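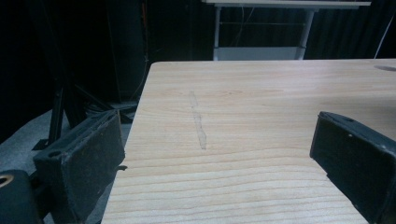 What do people mean when they say a table is worn out?

Mostly they mean that it no longer looks the way they remember it, and much less often that it has stopped doing its job. We put the question in nearly those words to every household that took part in the Skinley survey, and the replies came back to the look of the thing again and again, to rings and dull patches and the one long mark that a visitor is sure to notice.

4.2 Marks, memory and the decision to refinish

Readers who have stayed with us through the earlier sections will recall that we mailed the survey in July to homes in Skinley and in the neighboring town of Sheehan, and that 247 of them were kind enough to send it back. We had expected a fairly dry set of answers on oils and waxes. What arrived was a good deal richer (and a good deal longer, with several households adding pages of their own), and we have tried to do it justice.

The first point to make is that people know their marks. Asked to draw the top of their main table from memory, most put in at least one scratch or stain, and many wrote beside it when it had happened and at whose hand. Pale woods drew the most comment. Figure 3 shows a light tabletop with a fine, wavy grain and a faint grayish mark running across it, the sort of small blemish that several respondents told us they could find with a fingertip in the dark.

Figure 3. Pale wooden tabletop with a faint mark across the grain.

The second point concerns timing. We had supposed, following the older literature on household repair, that a table would be refinished once the damage reached a certain level. Our respondents did not behave that way at all. Of the 100 households that had refinished a table, only 17 named a particular mark as the cause. The rest spoke of a move, a wedding, a new baby, or simply a long weekend with nothing much planned, and the scratches, some of them decades old, went along for the ride.

Product choice followed a similar pattern. Households that used Drinix, the hard wax sold locally, tended to have taken it up from a parent or a neighbor, and those that preferred Tima oil gave much the same account. Very few had compared the two. A further 13 households wrote that they had bought a can, read the label with care, put it on a shelf in the basement, and grown fond of the table as it was.

We would not want to lean too hard on these answers, given that people who return a long survey about tables are likely to be people who like tables. Still, the pattern held in both towns and among renters as well as owners. We take up the question of inherited furniture, where feelings ran a little higher, in Section 4.3.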